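Notes, configs and results from my ongoing attempt to work out which arm and gripper combo is worth wiring into the real cell. Everything in here is simulated unless a folder name starts with `bench_`. Last tidied up October 21, 2025.

# bunosholm-gripper-trials

Hi! I'm Mirjam Wallner, and this repo started life in February as a scratch folder on my laptop. It got out of hand, Yaw asked if he could have a copy, and then Lieven wanted one too, so it now lives somewhere sensible with an actual README.

The short version: we had three candidate arms and a drawer full of gripper ideas, and not nearly enough bench time to go through them all properly. So I built a warehouse in the simulator (it's called Bunosholm, don't ask, Konrad named it and it stuck) and ran pick trials in there first. If a combo is hopeless in sim I don't bother bolting it to anything. If it's decent in sim it goes on the list for the bench, where it usually finds a fresh way to disappoint me.

## What's in the box

```
bunosholm-gripper-trials/
├── scenes/ warehouse layouts, lighting presets
├── arms/ arm descriptions and joint limits
├── grippers/ jaw geometry, pad friction, force caps
├── controllers/ denari (position) and marti (impedance)
├── episodes/ the recorded trials
├── bench_oct/ real hardware, small, messy
└── tools/ replay, scoring, plots
```

There are 308 episodes in `episodes/`. Each one is a single pick attempt on a single object, with joint states, commanded targets, gripper width, contact forces and a rendered view. I've left the failures in. Please leave them in too if you fork this, they're the useful bit.

## The two controllers

**Denari** is plain position control with a trajectory smoother bolted on the front. It's boring, and I love it. You tell it where to go, it goes there, and if there's something in the way it pushes until the force cap trips.

**Marti** is Yaw's impedance controller. It's much softer on contact and far better at those awkward last few millimetres when the jaws come down slightly off-centre. The catch is that it has a lot of knobs. The defaults in `controllers/marti/default.yaml` are the ones Yaw and I settled on after a long afternoon and too many Tim Tams, and I'd start there before fiddling.

Both run at 500 Hz in sim. Don't compare runs at different rates, because the contact behaviour changes and you'll end up chasing a ghost. Ask me how I know!

## Scenes

The main scene is `scenes/warehouse_mat.yaml`. Picks happen on the striped mat, with the arms set up on and around it and a fair bit of warehouse clutter in the background: pallets, barrels, boxes, lumber. I went back and forth on the clutter. My first version was an empty grey floor, and every vision-guided grasp looked brilliant in it, which should have been a warning. As soon as Ghizlane dropped in stacks of timber and some proper concrete walls, the pose estimates got a whole lot worse and a whole lot more believable.

The stripes are deliberate as well. Pale, low-contrast patterns are rough on the segmenter, and the floor at the real site isn't going to be any kinder. The small orange object is the one I use for nearly all the side-by-side comparisons. It's got an irregular, angular outline, so you can't get away with one lazy grasp angle, and the colour means I can spot it in a thumbnail when I'm scrubbing through replays at the end of the day.

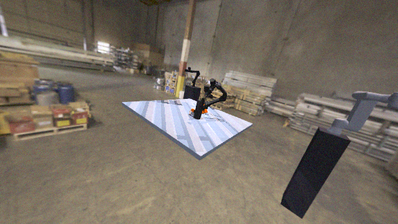 **Can I swap in my own gripper without touching the arm files?**

Drop a new YAML into `grippers/` with the jaw geometry, stroke and force cap, then pass its name with `--gripper`. The arm files only know about the wrist flange, so they'll pick up whatever you hang off it. If your gripper is a lot heavier than the stock block, update the payload mass in the same file or Denari will sag at full reach.

Lieven did exactly this with a skinny two-finger design and had it running before lunch. He also forgot the payload mass, hence the last sentence of that answer.

## Running a trial

You'll need Python 3.11 and the simulator plugin from the Korkemton package. Then:

```
pip install -r requirements.txt
python tools/run_trial.py --scene warehouse_mat \
 --arm black_centre --gripper block_v2 \
 --controller marti --seed 21
```

Seed 21 is my sanity check. It's a dead simple straight-down pick, and if it fails on your machine then something's wrong with the install and not with your gripper. To watch it back:

```
python tools/replay.py episodes/latest --speed 0.5
```

Replays open paused. Hit space.

## How scoring works

A pick counts as a success if the object is lifted clear of the mat and held until the episode timer ends. Anything else gets one of these tags:

- `slip`: lifted, then dropped
- `nudge`: object shoved out of reach before the jaws closed
- `miss`: jaws closed on air
- `cap`: force cap tripped
- `limit`: a joint hit its stop

Konrad and I argued for ages over whether a re-grasp should count. He reckons a robot that drops something and has another go has still done the job. I reckon it muddies the gripper comparison. For now a re-grasp is scored as a slip, and there's a `--regrasp-ok` flag for people who are wrong.

## What I've found so far

Take all of this as one person's opinion with some plots attached.

The block gripper with plain pads is better than I gave it credit for. With Marti it got the orange object almost 70 percent of the time across mixed approach angles, and most of the losses were nudges on shallow approaches. Straight down, it's very hard to beat. Tilt the wrist and it starts catching a corner and spinning the object away.

Soft pads helped with slips and made nudges worse, because the jaws end up fatter and there's less clearance on the way in. I hadn't expected that and spent a day convinced I'd broken the contact model. Ghizlane went through it with me line by line and nope, it was fine, the pads were just chunky.

Switching from Denari to Marti made more difference than switching pads. That's a bit annoying given how much of the winter I spent drawing pads, but there you go.

Arm choice matters less than I'd assumed for simple picks and heaps more for anything near the edge of the mat. Reach isn't really the issue out there. It's what the elbow has to do to keep the gripper pointing down, and some of those poses put a wrist joint right up against its stop. Check the `limit` tags before you blame the gripper!

## Cameras

I tried a wrist view and a fixed overview. The wrist view is lovely right up until the gripper blocks the object, and then you're flying blind for the part that matters. The overview keeps its nerve but can't judge height very well. Fusing the two is on the list, and there's a half-finished branch called `two-eyes` that you're welcome to poke at. It doesn't compile at the moment. Sorry.

## Known problems

- Contact forces are spiky for the first few timesteps after the jaws touch. The scorer ignores them, but your own plots won't unless you filter.
- The replay tool forgets its camera position every time you reload.
- Objects sometimes jitter at rest on the mat with the older physics preset. Use `physics_b`.
- Lighting presets `dusk` and `night` are basically the same. I'll fix it, or I'll delete one and hope you've all forgotten.
- `bench_oct/` uses different column names from `episodes/`. There's a converter in `tools/`, and it's grumpy about missing values.

## Using the data

Go for it. Code and episodes are both under the MIT licence. If you publish something with it I'd love a mention of the repo name and the commit you used, mostly so I can work out which version of the pads you got stuck with.

Pull requests are welcome, especially new grippers. Send the YAML, one successful episode and one failed one, and tell me in the description what you think went wrong in the second. Yaw looks after anything under `controllers/`, and I look after the rest. I'm slow on Mondays.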